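Werkstattbuch, August, Donnerstag
Tablett und Dose, weißes Brett auf dem Teppich
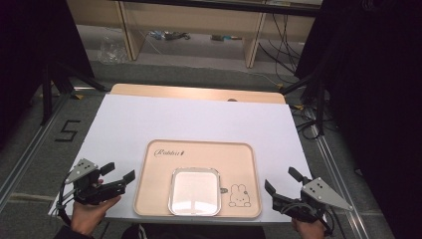

Angefangen gegen halb neun. Ziel für heute war, die kleinen Kunststoffsachen für den Frühstücksplatz durchzusehen und zu entscheiden, was bleibt und was zurück in den Karton kommt. Der Karton stammt aus der Sammelbestellung bei Flomari, die seit Juli halb ausgepackt unter der Werkbank stand. Auf dem Lieferschein steht 2290 als Bestellnummer, auf dem Karton selbst 643. Ich habe beide Nummern auf den Deckel geschrieben, damit beim nächsten Mal keiner sucht.

Als Unterlage das große weiße Brett, flach auf den grauen Teppich gelegt, hinten gegen das helle Holzbrett mit der abgerundeten Kante geschoben. Auf dem Tisch wäre es bequemer gewesen, der ist aber noch mit den Narkero-Regalteilen belegt. Am Boden geht es auch, nur die Knie merken es nach einer Stunde. Das Brett vorher mit einem feuchten Tuch abgewischt, am Rand waren noch Klebereste vom letzten Aufbau. Mit Spiritus gingen sie weg, mit Seifenwasser nicht.

Zum Tablett: rechteckig, pfirsichfarben, Kunststoff, runde Ecken, hochgezogener Rand. Oben links steht in dunkler Schreibschrift »Rabbit«, unten rechts ist der Hase mit den langen Ohren und dem kleinen x als Mund. In der Liste führe ich es ab jetzt als »Tablett Hase«, weil »Tablett klein« schon zweimal vergeben ist und es deswegen letzte Woche eine Verwechslung gab. Wer die alten Einträge liest: »Tablett klein (neu)« ist dasselbe Stück.

Der Rand ist für den Zweck gut. Man kann mit den Fingern darunter, und kleine Teile rollen beim Tragen nicht herunter. Beim Abwaschen sammelt sich in den Ecken allerdings Wasser, das muss man mit dem Tuch herausholen, sonst gibt es Kalkränder. Habe das Tablett nach dem Waschen einmal hochkant gegen die Wand gestellt und eine Viertelstunde stehen lassen, danach war es bis auf die untere Ecke trocken.

Der quadratische weiße Behälter mit dem silbergrauen glänzenden Rand steht jetzt auf dem Tablett, etwas links von der Mitte und nach vorne gerückt. Erst hatte ich ihn genau in der Mitte. Das sah ordentlich aus, der Hase wirkte dann aber eingequetscht, und rechts fehlte der Platz für Kleinkram. Nach links versetzt passt es besser. Das kleine graue Teil liegt rechts daneben, zwischen Behälter und Zeichnung. Das ist die Anordnung, die ich als Grundstellung aufschreibe:

Tablett quer, Schrift oben links lesbar.
Behälter links der Mitte, eher vorne.
Graues Teil rechts vom Behälter, vor dem Hasen.
Sonst nichts auf dem Tablett.

Wer aufräumt, bitte genau so zurückstellen. Den Hasen nicht zudecken, daran erkennt man am schnellsten, ob das Tablett richtig herum liegt.

Zum Licht: Der Behälter ist innen hell und spiegelt ziemlich stark. Von oben angeschaut leuchtet das Innere fast, und man erkennt schlecht, ob etwas Kleines darin liegt. Ich habe es mit einem weißen Knopf ausprobiert und ihn beim ersten Hinsehen nicht gefunden. Mit einem dunklen Knopf kein Problem. Für helle Kleinteile also lieber eine andere Dose nehmen oder ein Stück graues Papier auf den Boden legen. Papier habe ich zugeschnitten, es wellte sich aber und kam an einer Seite immer wieder hoch. Filz wäre vermutlich besser. In der Stoffkiste war keiner mehr in der passenden Farbe, nur Rot und ein sehr dünnes Grün.

Das weiße Brett macht es beim Licht auch nicht einfacher. Weiß auf Weiß verschwindet vorne fast, sobald der Behälter neben dem Tablett steht. Auf dem Tablett selbst hebt er sich gut ab. Ein Grund mehr, ihn nicht direkt aufs Brett zu stellen.

Tragen: Zweimal vom Brett bis zum Spülbecken und zurück, beide Hände an den kurzen Seiten. Ohne Inhalt rutscht der Behälter auf dem glatten Kunststoff, sobald man das Tablett schräg hält. Mit etwas Gewicht darin (ich hatte Schrauben genommen) bleibt er deutlich länger stehen. Zwei kleine Gummipunkte unter den Boden würden reichen. Die transparenten aus der Schublade mit den Möbelgleitern sind zu dick, damit kippelt er. Dünnere auf die Einkaufsliste gesetzt.

Dann der Deckel. Zum Behälter gehörte laut Lieferschein ein Deckel, im Karton war keiner. Habe das Packpapier noch einmal komplett auseinandergenommen, auch den zweiten Karton, in dem die Becher waren. Nichts. Ich frage bei Flomari nach. Falls es keinen Ersatz gibt, bleibt der Behälter offen und wird für trockene Sachen benutzt: Klammern, Gummiringe, Teebeutel. Für Krümeliges ist er ohne Deckel nicht geeignet, jedenfalls nicht am Boden neben dem Teppich.

Apropos Teppich: Er fusselt an der linken Seite, ungefähr dort, wo die schwarze 5 aus Klebeband liegt. Das Band selbst hält noch gut, an den Enden habe ich es fest angedrückt. Beim Saugen bitte nicht quer darüber, sondern in Längsrichtung. Letztes Mal hatte der Sauger eine Ecke erwischt und halb abgezogen. Die Aluschienen links und rechts habe ich ebenfalls abgewischt, darauf war Staub, den man erst mit dem Finger bemerkt. Unter dem Holzbrett hinten lag noch eine Büroklammer und ein Stück Kabelbinder, beides weg.

Gegen elf kurze Pause, danach die übrigen Teile aus dem Karton durchgesehen. Stand:

Tablett Hase: bleibt, gewaschen, in Benutzung.
Behälter quadratisch, weiß: bleibt, Deckel fehlt.
Becher, drei Stück: bleiben, noch nicht gewaschen. Einer hat innen einen Kratzer, stört beim Trinken nicht.
Untersetzer aus Kork: zurück in den Karton, riechen stark nach Kleber. Eine Woche auslüften, dann noch einmal prüfen.
Schale von Brennan: gehört nicht zur Bestellung, ist vermutlich beim Umräumen hineingeraten. Steht jetzt im Regal beim übrigen Geschirr.

Die Becher hatte ich probeweise mit auf das Tablett gestellt. Einer geht noch, beim zweiten wird es eng, und man stößt beim Greifen gegen den Behälter. Für ein Frühstück mit Becher und Dose reicht die Fläche also aus, für mehr braucht man das größere graue Tablett. Das graue ist dafür schwerer und hat keinen richtigen Rand. Ich würde beide behalten.

Noch zum Reinigen, weil die Frage letztens aufkam: Den Aufdruck auf dem Tablett habe ich nur mit weichem Tuch und Spülmittel behandelt. Mit der rauen Seite vom Schwamm würde ich nicht darübergehen. An der Unterseite habe ich es in einer Ecke versucht, und es gab sofort matte Stellen. Auch den Spiritus vom Brett fernhalten, der Lappen damit liegt jetzt getrennt im Eimer und ist beschriftet. In den Geschirrspüler kommt das Tablett vorerst nicht. Es steht nirgends ein Zeichen dafür, weder unten noch am Rand, und auf dem Lieferschein ist dazu auch nichts vermerkt.

Der glänzende Rand am Behälter zeigt jeden Fingerabdruck. Trocken nachwischen genügt, ein Brillenputztuch geht am besten. Küchenpapier hinterlässt Fasern, die man auf dem Silbergrau gut sieht. Ich lege ein Tuch in die Schublade unter dem Spülbecken, bitte dort lassen.

Platz im Regal: Das Tablett passt hochkant in das zweite Fach von unten, neben die Schneidebretter. Flach würde es vorne überstehen. Der Behälter kommt in das Fach darüber, nicht in das Tablett hineingestellt, sonst räumt wieder jemand beides zusammen weg und das graue Teil fällt hinter das Regal. Für das graue Teil habe ich ein Tütchen mit Verschluss genommen und außen »Hase« draufgeschrieben. Die Schrift auf der Tüte verwischt noch etwas, morgen mit dem anderen Stift nachziehen.

Nebenbei aufgefallen: In der Liste Listutton, also der alten Inventarliste aus dem vorderen Raum, stehen noch Sachen, die es seit dem Umzug nicht mehr gibt. Der blaue Krug zum Beispiel und die beiden Siebe. Habe sie mit Bleistift eingeklammert und noch nicht gestrichen. Wer weiß, wo die Siebe geblieben sind, bitte danebenschreiben.

Offen:
Deckel bei Flomari anfragen (beide Nummern angeben).
Dünne Gummipunkte kaufen.
Filz, grau, ein kleines Stück für den Boden vom Behälter.
Becher waschen.
Kork auslüften, Fenster hinten reicht.
Narkero-Teile vom Tisch, damit man wieder oben arbeiten kann.

Das weiße Brett bleibt über Nacht liegen. Tablett und Behälter stehen darauf in der Grundstellung, morgen früh geht es mit den Bechern weiter. Bitte nichts anderes auf dem Brett ablegen, auch keine Kaffeetassen. Der Ring von letzter Woche ist gerade erst rausgegangen.

Schluss um Viertel nach vier.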